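Trying Out the Tosham Two-Arm Kit: My Term Project Report

I picked the Tosham kit for my automation project mostly because I had been staring at the brochure since December and wanted an excuse to open the box. The assignment was to take a product that a small business could buy off the shelf, put it through a simple job, and say whether I'd spend the money. Tosham sells the kit for $2000, which gets you both arms, the wrist cameras, a camera for the head position and a license for their teaching software. The mounting plates come from a different company, Arora, and they're extra. I missed that on the order page the first time!

The job I chose was packing fruit. One arm looks after a basket, the other one picks up a banana and puts it in. It sounds like something a toddler could do (and probably faster), but it makes both arms share a small space, and the brochure makes a big deal out of exactly that.

Setup took me an entire afternoon. The printed guide is good up to the point where you plug things in, and then it sends you to a web page that was written for the older version. I ended up using the guide from Barreto, the reseller, and theirs is much clearer. If you buy this kit, start with that one. Calibration comes after, and you have to do it for each arm separately, then once more for the pair.

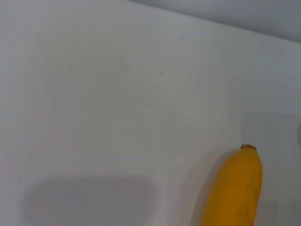 Do you need to know how to program to use it? You can get through the basic jobs without writing any code, because you teach the arms by moving them by hand and saving the moves. I only opened the script editor when I wanted to change the speed.

Speed was its own adventure. The slider goes from 0 to 100 and the software starts you at 90, and I have no idea why anyone thought that was a good place to start a beginner. I dropped it to 70 and left it there for the rest of the project. Everything got calmer, me included. The motors are quiet enough at that setting that I could work on my other homework in the same room, and the arms didn't drift between runs the way I'd read about in a couple of reviews of the older model.

Now for the part I went back and forth on, the recordings. Each time you teach a move, the software saves the arm positions along with the video from all the cameras, and later you can scrub through everything on one timeline. I loved this feature — it's the best thing in the package — but the files pile up fast, and the viewer gives every single one of them a name made of random letters. By the end
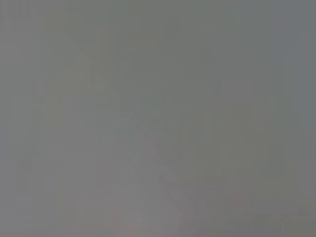
of the project I had 273 of them in one folder and was keeping a separate notebook just to know which was which. You can rename them one at a time. There's no way to do a whole batch, and I looked hard. I wrote to Tosham support about it and got a friendly reply the next morning saying it's on their list, so maybe by the time you read this it's fixed.

I also borrowed the rival kit from Brodthorpe for a short comparison. It has a nicer app and much better file names (sorry, I'm still stuck on that), but it's a single arm, and you would have to buy two and get them talking to each other yourself. For my fruit job that's a dealbreaker. For somebody who only wants to move parts from one tray to another, I think the Brodthorpe is the easier thing to live with.

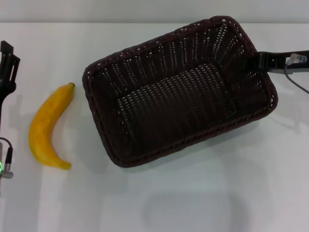

Where you put things on the table matters way more than I expected going in. My early layouts had everything spread out because I figured more room meant fewer problems, but then one arm had to stretch and the other just waited. I like the tighter layout a lot better, with the banana on the left, its stem end almost at the rim of the dark wicker basket, and the right arm over at the basket's other end. The trip from fruit to basket is tiny that way. The other thing I'd pass along is to watch your cables, and the manual gives them one sentence. Leave slack in them and check them again after you move an arm.

So would I spend the $2000? For a classroom or a club, yes, I would. For a real packing counter I'd want the file naming sorted out first, plus a guide that matches the version in the box. My settings and layout sketches are in the project folder, and next term I want to try the same job with softer fruit, starting with peaches if I can get them.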